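Vavton lab says squeeze data helps robots hold soft things

Robots trained on hand-held gripper demos did better with soft objects once the data was sorted by how hard the fingers pressed, the Vavton lab reported in August.

The team collected 1,000 short demos. Threw out the sloppy ones — 481 were left. A policy trained on just those dropped fewer items than one trained on the full set, using the same 2 finger arm.

Code is due out under the name Viditz. No date yet. Tests on a second arm, at the Duvevden site, are still runing.

Soft goods are the hard part, the lab says, becuase they change shape under the fingers. Plush toys get a lot of use in the demos. With the round orange one, the black fingers press in from both sides and leave a slight dent in the fabric on the left — the kind of cue the sorting step looks for. Rigid items were left out of this round. 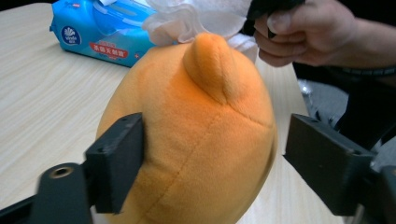
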